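Household Handling Programme: Gallery

Home
Programmes
Gallery

Whether machines can yet be trusted with ordinary household chores is a question the Heltmont Institute has followed closely. The programme led by Ritu Nautiyal considers the tasks that most people do without thought: picking up a garment, laying it out, folding it and putting it away. This page presents clothing work in a furnished bedroom, carried out with hand-held grippers.

Soft goods remain the hardest part of the programme. A plate keeps its shape when lifted; a garment does not, and dark, smooth cloth gives a vision system very little to work from.

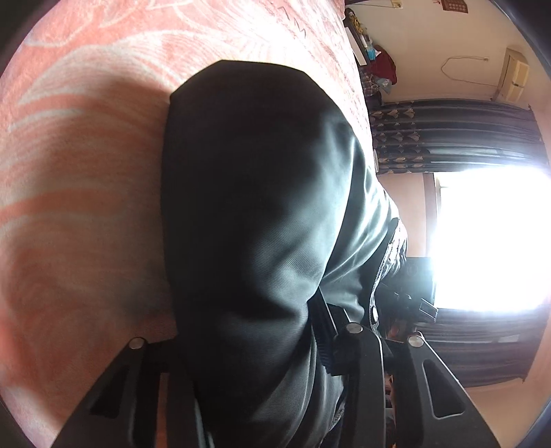

The present collection holds 1185 clothing sequences, prepared under the supervision of Silviu Radu. Each one is reviewed for the point at which the cloth is first gripped, as a poor first grip is seldom recovered later in the task.

Padded and quilted items are treated as a separate group. They spring back when folded, and a method that serves well for a cotton shirt may fail entirely on a winter garment. 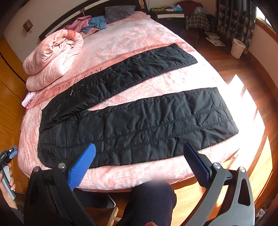 Of the sequences reviewed to date, 964 have been accepted for use in training. The Institute's view is that unattended folding in an occupied home is not yet practical — the range of fabrics, furniture and daylight is still too wide for present systems. Sorting and carrying are expected to reach a usable standard sooner.

A further gallery on kitchen work is planned for August. Enquiries about the clothing collection should be addressed to Dinesh Saxena at the Postdale office.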